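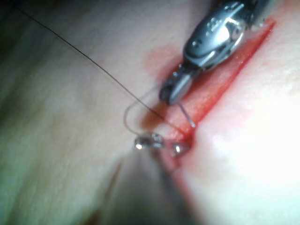
Kipchumba Mbwambo would start with the wrist and leave the software for last, on the grounds that a buyer can change the software later and is stuck with the wrist. These notes follow his order. They cover the Clisness suturing package as offered to teaching departments, and they assume you have read the handout on cable-driven instruments.

Reading time: 10 minutes

1. What is on offer

The package is sold by Pleverano as an add-on to an existing bench arm. It contains two needle drivers, a wrist camera with its mount, a control box and a licence for the planning software. Tissue pads, needles and thread are bought separately. The arm itself is not included, and the quotation should be read with that in mind: a department without a suitable arm is looking at a different purchase.

The supplier describes the package as suitable for training and research on practice tissue. It is not offered for clinical use, and nothing in these notes should be taken as bearing on clinical use.

2. The instrument

The needle driver has a polished metal housing with a round pivot screw at the wrist joint. The jaws are narrow, blunt at the tip, and ridged on the inner edge. The ridges matter for grip on a curved needle. A smooth jaw lets the needle roll about its own axis, and the planner then works from a needle pose that is no longer true.

Points to check on any driver of this type:

- Play at the pivot with the jaws closed. Hold the housing and load the tip sideways.
- Jaw closure along the full length. A gap near the tip will not hold a fine needle.
- Tool life. Clisness rates each driver for up to 408 closures under load before the cables must be re-tensioned.
- Access to the pivot screw without taking off the camera mount. On the present version the mount has to come off.

The third point is the main running cost. Yvette Sawatzky's worked costing is in the appendix to the module guide. Students should be able to redo it for a different number of closures per stitch.

3. The wrist camera

A camera at the wrist moves with the tool. The jaws therefore stay in much the same part of the view while the tissue moves past them. This makes tool tracking easier and depth estimation harder. At close range three effects have to be dealt with:

Focus. Depth of field is short. With the lens set for the jaws, a second instrument brought in nearer the lens may show as no more than a dark wedge with soft edges. Its tip position should come from the arm's joint readings in that case.

Glare. Strong light on a pale surface can wash out one side of the incision completely. The planner needs both edges to place an entry and an exit point. Turn the lamp down before changing the exposure.

Thread. Dark thread against pale tissue gives good contrast and is picked up as a thin line. Clear suture shows mainly as a bright outline and is easily lost. The Huỳnh segmentation add-on is meant to help with clear suture, but it is licensed separately and was not part of our review.

4. The stitch cycle

The software divides a stitch into grasp, approach, drive, release, regrasp and pull. The user may stop between any two stages and continue by hand. Regrasp is the stage to watch, as an error in needle pose carries straight into the next stitch. Slack thread must also be kept clear of the jaw path. The planner treats thread as a soft obstacle and will cross it if no other path is found within the time limit.

5. Comparison with Trorkberg

The Trorkberg kit fixes its camera to the bench. Calibration is simpler and the whole pad stays in view, but the housing can hide the needle tip. For single stitches on a flat pad we would accept either. For running sutures the Clisness package is preferred, subject to the cost of re-tensioning.

6. Before the practical

Read the calibration sheet. Work through problem set 2. Bring the costing with your own figures filled in.

Related handouts
Cable-driven instruments: friction and backlash
Hand-eye calibration for wrist cameras
Estimating needle pose from a single view
Reading a supplier's quotation

Last updated 3/27/23
Contact the module office | Copyright and reuse | Back to top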